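1/ We finished a batch of demonstrations for the arm this month, so I'm going to write down how it went while I still remember it. 164 of them made it into the final set. Long thread, mostly about the boring parts.

2/ The task is simple to say. There are a few things lying on a floor or a table, and the arm has to go down, take hold of the right one, lift it and put it where it was asked to. A person steers the arm through the job, everything gets recorded, and the policy is trained on the recordings.

3/ All of this batch was done in simulation. We have real arms in the Trekville lab, but they're booked most of the day, and I can run the simulator at my desk at 6 in the morning if I feel like it.

4/ The project is called Katene. The steering program is called Dellard. I didn't name either one. Dellard reads a handheld controller and turns it into small moves of the gripper. It also writes the log. Most of my complaints this spring were about the log.

5/ The first complaint: it started recording as soon as the environment loaded, before the person had picked up the controller. So every early take begins with a stretch where nothing moves.

6/ You'd think a still arm is harmless. It isn't. The policy learned that from the starting pose, the usual thing to do is stay in the starting pose. We had one that would sit there for the full run, very steady, and then time out.

7/ Now recording starts on the first real input from the controller. Märta Hedlund wrote that change in an afternoon. We also went back and trimmed the front of every old take we wanted to keep.

8/ How we split the work: Märta does the environments and the replay checks. Arvid Aasen and I do the steering. Arvid is faster than me. I make fewer corrections near the object. We found out that this matters, see below.

9/ A finished take is between 3 and 40 seconds. The short ones are nearly always mistakes, like somebody hitting the end button early. The long ones are nearly always me.

10/ About the two styles. Arvid comes in along a curve and closes the fingers while the wrist is still turning a little. I come down, stop, line up, then close. Both work. Mixed together in a small set, they gave us a policy that stopped halfway through the curve and closed on air.

11/ We argued about this for a week. One option was to throw out one person's takes. Another was to collect so many that the mix would sort itself out. We didn't have the time for the second and I didn't want to do the first.

12/ What we did was agree on a rule for the last part of the approach only. Get over the object however you like. From there, straight down, pause, close. Arvid redid his takes on the worst layouts. I redid some of mine too, the ones where my pause went on so long that it looked like the end of the job.

13/ Someone asked me last time if the failed takes are kept. Yes, in their own folder, with a short note on what went wrong. They don't go into the training set. I do want to use them later for a success detector, but that's a plan and not a result.

14/ A take where the person drops the object, goes back and gets it is NOT a failed take. We keep those. They're some of the most useful ones in the set. Early on I was restarting every time I fumbled, because I wanted clean takes, and the policy then had no idea what to do after a fumble.

15/ So now there's a rule for that as well. If you can recover without a reset, recover. If the object has gone under something or out of reach, stop and mark it.

16/ On layouts. Every take starts from a layout file that says where things are, what the surface is and where the light comes from. Märta generates them in bulk and we draw from the pile. We had 500 generated at the start and I was sure that would be plenty.

17/ It was plenty in number. But the object positions were picked evenly over the whole area, and the arm can't reach the whole area comfortably. A good part of the pile had something sitting where you'd need an awkward wrist angle to get it. Those takes came out slow and jerky.

18/ We didn't delete the awkward ones. We tagged them and drew fewer of them. If you take them all out, the policy never sees the edge of its reach, and then somebody puts a thing there in a demo and everyone stands around waiting.

19/ The light is the other half of it. In the first pile the light was flat and came from everywhere. The policy did well on those layouts and badly as soon as we added one lamp to the side.

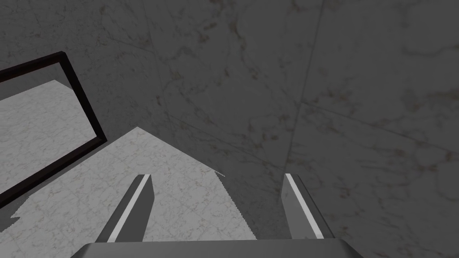
20/ So the second pile has hard light and hard shadows in a lot of the layouts, over patterned surfaces. When a shadow line crosses a pale floor it can look a lot like the side of an object if all you have is pixels. I wanted plenty of takes where the person steering goes straight past a line like that without caring.

21/ Stone patterns were harder on it than plain colors. My guess is that the veins give it too many small things to hold on to. I haven't tested that properly. I'd need the same layouts with only the surface swapped, and that run is still waiting for a machine.

22/ The wrist view and the fixed view don't agree about what's difficult, by the way. From the fixed view, most layouts look easy. From the wrist, you get close to the surface and the fingers take up part of what you see. I steer better with the wrist view. Arvid says it makes him seasick and uses it only for the last part.

23/ We log both views no matter which one the person was looking at. I also write down which one it was. That column was missing for the first stretch of takes and I had to fill it in from memory and from chat messages. Don't do it that way – put it in the program and make people choose before they start.

24/ Replay checks. Märta's script takes the recorded moves, starts the same layout and plays them back. If the object ends up in the right place, the take passes. If not, someone looks at it.

25/ More takes failed replay than I expected. Most of the time the cause was the physics step size, which had been changed in one config and left alone in another. The person had done everything right and the recording was still no good to us. Those had to be steered again.

26/ That's the least fun day I've had on this project. Same layouts, same objects, knowing that I'd already done it once. I put on a radio show and got through it.

27/ Steering gets worse when you're tired, and you don't notice. I compared my takes from before lunch with the ones from late afternoon. The late ones have more small back-and-forth moves right above the object. We now stop after an hour and switch people.

28/ Labels. Each take gets one line of plain text saying what was done. "Pick up the cup and put it on the tray." At first I wrote them all the same way. Then we tried the policy with how Märta would say it, and it went for the wrong thing. Now each of us writes our own lines and we don't fix each other's wording.

29/ We do fix left and right. Left from the arm's side or left from the viewer's side has to be decided once. We decided on the arm's side. I still got it wrong in several takes and Arvid caught them.

30/ A few people have asked for the set. It will go up under the Surusness account once the layout files are cleaned up. They have paths from my computer in them at the moment. I'm hoping for May, but I said April before, so take that as you like.

31/ If you're starting something like this and you only do one thing from the thread, do the replay check from the first day. Run it on each take as it comes in. We ran it at the end and paid for it.

32/ Next up is the same task on the real arm, a small set, same rule for the approach. Märta is building the reset fixture now. I'll post once we have takes that I'm willing to show.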